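Cokari moved me from housekeeping to tidying support in July. Yaneth Alvarado and I used to clear the lounge by hand; now we watch the arm collect clothes into a basket and log each grasp.
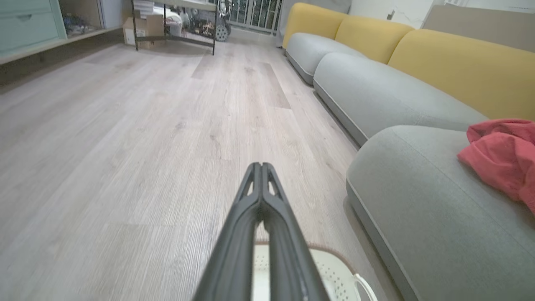 What changed

I log faults - 773 so far - and lift less. My back is better. The pay grade is the same, and Yaneth has raised that twice.

Crumpled fabric on the sofa is still the hard case.

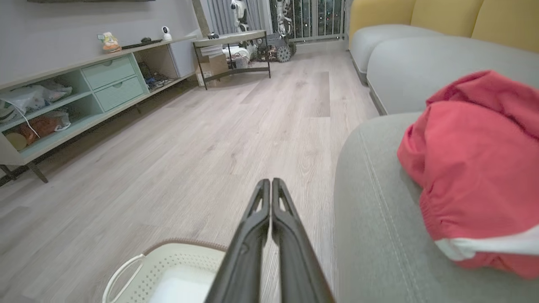
We step in after 2 failed grasps. Elsa Hirvonen wants that limit raised to 5, and I want to see the logs first.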